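Drukalby Robotics Open Day, a thread. I've been looking forward to this since January and I have a LOT to say, so mute me now if you only follow me for the allotment.

Open day was 15/06/2025, doors at ten. I got there at quarter to and there was already a queue past the bike racks, half of it under the age of 12. Lovely to see.

First stop was the Lodell hall, the big ground floor one with the yellow lines. They had a pallet-stacking arm going, and you could choose which box it went for next by pressing a button the size of a dinner plate. I pressed it. I pressed it again. A small girl behind me coughed.

The arm itself is a Kohlhase and it's rated for 65 kilos, so I could be picked up by it if I gave up bread (they said no, and they said it quite quickly).

What surprised me was how quiet it is! I used to work next to a bottling line and came home with my ears ringing every night. You could have held a phone call next to this thing.

Then upstairs to the bit I'd come for, the handling lab. Much smaller room, groups of 15 at a time, and you have to leave your bag on a hook outside. Worth the wait. I went round twice.

They're teaching grippers to deal with ordinary household stuff. No factory parts, just the things you'd find in a kitchen cupboard. And the way they do it is that a person holds the gripper in their own hand and does the job, over and over, with a camera on it recording what the fingers do. The robot learns from that later on.

I asked how many goes it takes. For the task they were showing, they try to get 500 good ones before they even start training. The board on the wall had the running total for every task since the project began and it said 3292. Somebody had drawn a little party hat on the last digit.

Glass is the one they all groan about, apparently. It's clear, so the camera sees the table straight through it, and the light bends at the corners and makes edges where there aren't any. You and I don't think twice about picking up a jar. I've thought about it ever since, mostly at breakfast.
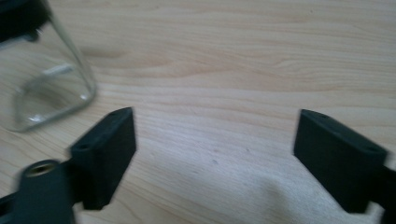 And they let visitors have a turn! You squeeze and the fingers close. I was dreadful at it. I came in far too fast, shut the fingers on thin air and had to back off and try again. The woman running the table said my bad ones are useful too, which was kind of her whether or not it's true.

The fingers are 3D printed, by the way, and they print new ones down the corridor whenever a pair wears out. I got to hold an old pair and they weigh next to nothing.

Last stop was the talk from the Tranitz people, who make the software side. I followed the first half very well. The second half had a lot of arrows in it. Good biscuits though, and they stayed behind to answer questions from a lad who had clearly read everything they've ever written.

If you're thinking of going to the next one: it's free, the lift works, the handling lab fills up first so go straight upstairs, and the car park is tiny so get the bus. I'll post the date in here when they put it up.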